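Ticket 2105: Replacement pads and spare gripper quote
Status: Open, waiting on purchasing
Opened by: Dineo Baloyi
Assigned to: Hendrik Buthelezi
Project: Tendance
Opened: 2021-10-29

Issue
The November order has to go in before the budget line closes. Current request is for pad sets only. Site asks whether a complete spare hand-held gripper should be added. Limit on the line is 700 USD including freight.

Log

Entry 1, Baloyi
Pad sets quoted by Sibiya and by Brelto. Sibiya ships in 48 hours but sells the pads only with the jaw. Brelto sells the pad alone, longer lead time. Need to know which pad surface the sort task requires before I compare prices. Smooth pads are cheaper from both.

Entry 2, Buthelezi
Stay with ribbed. Small caps are the hardest items in the set and the smooth sample let them rotate during the lift. Task setup for reference is attached. Please size the order against this one and not against the old bin task. 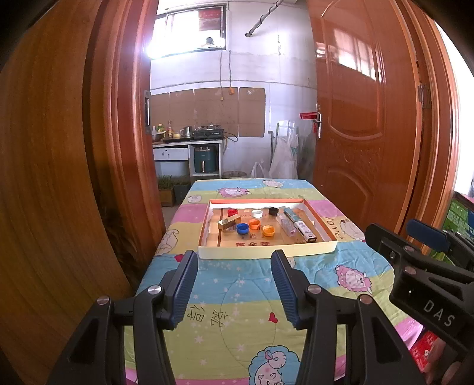 Fig. 1. Tray sort task, jaws open, blue ribbed pads. Bottle caps and small boxes in cardboard tray.

Entry 3, Baloyi
Received. Two questions. Does the tray need to be a purchased item? Flasa lists a molded one with a similar low rim. And is the quilt under the tray part of the setup or can it be struck from the materials list?

Entry 4, Buthelezi
No purchased tray. Cardboard is fine and the cost is zero. Keep a cloth cover on the list, any pattern. Do not buy a plain one specially.

Entry 5, Baloyi
Tray removed. With the Brelto pads there is room for one spare gripper under the limit. With the Sibiya jaws there is not. Lead time is the only argument for Sibiya.

Entry 6, Buthelezi
Go with Brelto, 2 pad sets plus the spare. Ask them to confirm that the pivot screws come with the spare. The last parts list had them as a separate line.

Next action: Baloyi to get written confirmation on the screws, then release the order.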